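Gornard 桌面增高台与小型机械臂控制套件
共享工坊自装版

产品编号:GN-69
适用场合:家庭工作间、共享工坊、小型自动化项目
供货方式:散件,买家自行组装

产品概述

Gornard 套件面向想在自家或工坊里搭一台小型机械臂的人。套件分两部分:一部分是机械臂本体 Rodent,四个旋转关节加一个平行夹爪;另一部分是控制端,包括 Alon 控制板、电源、线束和一块桌面增高台。电脑、显示器、鼠标由用户自备,笔记本和台式机都可以用。

Rodent 的臂体在 2019 版中没有改动,改动集中在控制端。旧版控制板要装在机箱里,占地方,插拔线也麻烦。新版 Alon 板固定在增高台下方,接口统一朝后,电源开关朝前。已有旧版的用户可以单独订购控制端,臂体上的接头通用。

包装内容

Rodent 臂体散件一套(含关节电机、轴承、紧固件)
平行夹爪一只,备用指垫 2 副
Alon 控制板一块
电源适配器一只,带急停按钮的延长线一根
关节线束一组,共 14 根,两端有编号
桌面增高台一块,附支脚和防滑垫
内六角扳手一套
纸质接线图一张

螺丝按装配步骤分袋,袋上印有步骤号。线束编号与接线图一致,装之前先核对一遍,缺件请在拆封后联系我们补发。

控制工位的布置

控制工位和机械臂最好分开放。臂体要固定在结实的台面上,电脑放在旁边的桌子上,人坐着能看到整个工作范围,手能够到急停。工坊里的隔断工位完全够用,不需要专门的控制台。

笔记本放在台面上,外接显示器放在后面。调试时一般用笔记本看关节状态,用大屏看轨迹。鼠标建议用有线的,工坊里无线设备多,偶尔会丢信号。鼠标线和电源线从台面右侧或后侧走,留一点余量,不要绷紧,也不要垂到脚能踢到的地方。水杯和饮料瓶不要放在控制板正上方。
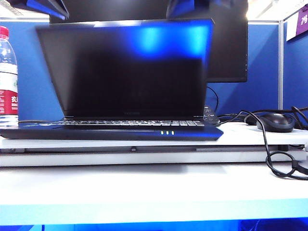
主要参数

臂体自由度:4
夹爪最大开口:69 毫米
额定负载:100 克
供电:直流 12 伏
通信:USB 串口
增高台承重:14 公斤
支持系统:Windows、Linux

负载指夹爪末端的重量,不含夹爪本身。超过额定负载时第二关节会发热,软件会先报警,再切断输出。

组装与首次上电

先装底座和第一关节,再往上装。每装好一个关节,用手转一圈,没有卡滞再装下一个。轴承座的螺丝先带上,全部到位后再对角拧紧,螺纹胶最后点。

接线时电源必须断开。线束从臂体内侧走,每个关节处留出一个弯,用附带的扎带固定,扎带不要勒死。夹爪的两根细线单独走,和电机线分开。

首次上电前把臂体摆到接线图上画的初始姿态,清空周围的东西。打开软件,选择串口,读到全部关节后再按使能。如果有关节读不到,先检查编号有没有插错,再检查接头是否插到底。校准程序会让各关节依次慢速转动,期间手放在急停上。

校准数据存在 Alon 板里,换电脑不用重做。拆过关节或者换过电机则需要重新校准。

软件

控制软件在产品下载页取得,不收费。可以手动拖动滑块控制,也可以录制动作后回放。会写程序的用户可以直接用串口指令,指令表随软件一起提供。中文界面已完成,部分报错信息仍是英文,计划在七月的版本里补齐。

可选配件

Kofler 夹爪:三指,适合圆柱形小件,接口与标配夹爪相同,更换后需在软件里选择型号。
加长线束:用于臂体与控制端距离较远的工位。
台面夹具:固定底座用,不需要在桌面上打孔。
备用指垫:硅胶,每包 2 副。

售后说明

控制板和电机保修一年,指垫、扎带、螺丝不在保修范围内。自行改线造成的控制板损坏可以付费维修。寄修时请拆下夹爪,并附上软件导出的日志文件。

页面更新:2019年2月28日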